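Keeping Cremated Remains at Home: Practical Guidance for Families
Tedmont Memorial Services, Household Advice
Updated Oct 4, 2025

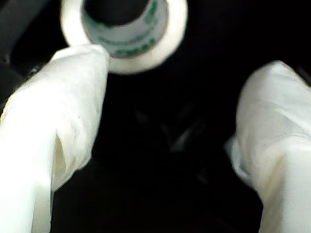

Many families in Tedmont choose to keep ashes at home for a time before scattering or burial. The following advice was prepared by Huguette Morin and reviewed by Yvette Turcotte of our Dustholm office.

Location. Choose a low, stable shelf away from radiators, bathrooms and direct sun. An urn should not be placed on a mantel above a working fireplace.

Sealing. The inner bag should remain closed with the tie supplied. Threaded lids may be turned firmly by hand. Wooden urns with a base panel should be checked every April, as the screws may loosen over the heating season.

Cleaning. Dust with a dry cotton cloth. Brass with a lacquered finish must not be polished.

Dividing the remains. Work on a large tray with windows closed and fans off. Use a wide-mouthed funnel and a dry spoon. Keepsake urns from our Flidholm range hold 50 mL each. Label every container with the full name and the cremation number before it is filled.

Paperwork. Keep the cremation certificate in an envelope near the urn, and a copy elsewhere. Travellers will be asked for it at the airport, and a metal urn may be refused at screening.

Temporary containers may be returned to either office for recycling, provided they are empty and all labels have been removed.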